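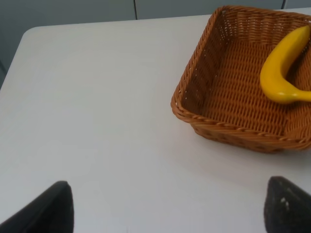

Section 7: Teaching a pick by hand

Right, this is the fun bit! By now you've got the arm bolted down and talking to the Trundia software (if it isn't, go back to Section 6, I'll wait). I wrote this part on 6 September 2019 after teaching Ignacio Hutchins and Yara Shboul on the same bench, and most of the notes come from places where one of them got stuck. I use fruit and a wicker basket for a first lesson. Use whatever you like, as long as it's light and you don't mind dropping it.

Before you start

Clear everything off the table that isn't part of the task. Put the basket where the arm can get to it without stretching, and don't move it between one go and the next until you're told to. Open the fingers fully.

Caution: keep one hand near the stop button whenever free-drive is on. The arm goes slack for a moment when you switch over, and it can sag a little.

Recording a demonstration

1. Open the Kider panel and press New Task. Give it a name you'll still understand in February. Mine is called "banana out", and the one before it was called "test 151", which tells me nothing at all.

2. Switch to Free-drive and take hold of the arm just above the wrist. Don't push on the fingers themselves, they'll bend out of line and you'll be doing the Section 4 calibration again (ask me how I know).

3. Bring the arm to your start pose with the wrist camera looking down over the table. You want both fingertips showing at the bottom of the view and a decent bit of the basket as well. Press Mark Start.

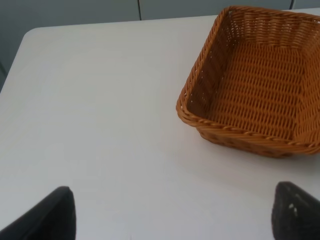 Wrist view with the fingers open and the basket empty.

4. Press Record and guide the arm in over the item. Go slower than feels natural! Anika Greenberg, who helped me test all this, does it at the speed of someone carrying soup, and her recordings are far better than mine.

5. Lower the fingers either side of the item, then tap the foot pedal once to close them. Wait for the beep before you lift.

6. Lift straight up until you're well clear of the rim, move out over the bare table, lower and tap again to let go.

7. Take the arm back to the start pose and press Stop. If you made a mess of it, press Discard straight away. I used to keep the bad ones "just in case" and then forget which they were.

Note: error 3191 means the pedal lost its connection halfway through. Plug it back in and record that go again from step 3.

Doing it by remote control instead

If you can't reach the arm comfortably, or you'd like your hands out of the way, use the Stamix hand controller. The steps are the same, with the trigger doing the job of the pedal. Set the pause limit to 2000 milliseconds to begin with, or the recorder will cut you off every time you stop to think.
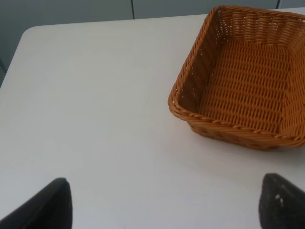
I find the controller harder for the lowering part, as it's tricky to judge height from the wrist view alone. Stand where you can see the table from the side and look back at the screen only for lining up. Kevin Puma prefers to do the whole thing from the screen, and his goes come out fine, so try both.

Once you have a few goes you're happy with, shift the basket a little and record some more. Save the task, then carry on to Section 8 for playback.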